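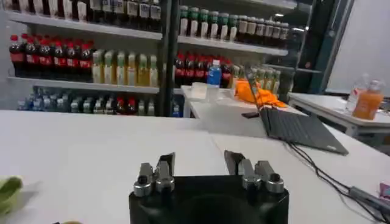
Ask it why it stopped, wrote Lastance, at ten past four in the afternoon, from a time zone where it was presumably still morning and everybody had slept.

I typed back that it had stopped because the planner returned no plan. Lastance replied that this was a description of stopping. We had been at this since August, and I had come to value the exchanges the way you value a stone in your shoe on a long walk, as something to think about.

The planner was called Akov. It had been written in Milbridge by people who believed in it, and it had one great virtue, the refusal to do anything it wasn't sure of. Show it a shirt and it would consider 3000 possible grasps, score them, sort them, and throw out every one that might embarrass it. Then it would throw out the rest. The log for that afternoon ran to 872 lines, and the last one said OK.

I read the log from the bottom up, like a detective novel I had no patience for. Perception was fine. Perception had found the shirt, outlined the shirt, and was 0.99 certain of the shirt. Control was fine too, in the sense that nobody had asked it for anything. Somewhere between them sat a function named is_reasonable, with no comments and a single constant in it.

The constant was 5. It didn't say five what.

I changed it to 200.

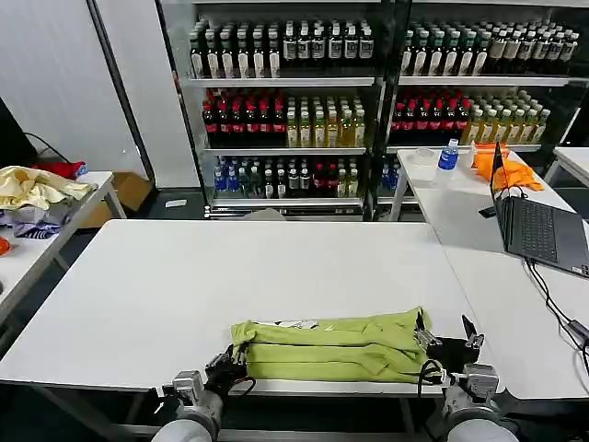 You can't just change it to 200, Wijaya said over the phone, and then, after a silence in which I could hear typing, asked what had happened when I did.

I said it was folding.

Folding how?

With confidence, I said, and this was true. Akov had stopped agonizing. It now picked the first grasp on the list and went for it, like a man ordering the special so he can hand back the menu. The planning time had dropped so far that the plot rescaled itself and I lost the axis labels.

Wijaya wanted to know what the units were. I said I was treating them as a matter of character. There was more typing. Then I was told, quite gently, that the constant was a timeout, that it was in milliseconds, and that for most of a year the planner had been given five of them to think about laundry.

I thought about that for a while. All those careful refusals, all that caution I had admired — it had simply been interrupted.
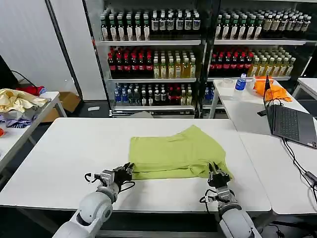 Release Notes

Changed is_reasonable to has_had_time. Timeout is now a parameter, with units. Akov no longer reports OK when it means no.

Known issue: given enough time, it goes back to considering all 3000. Lastance has asked me to ask it why.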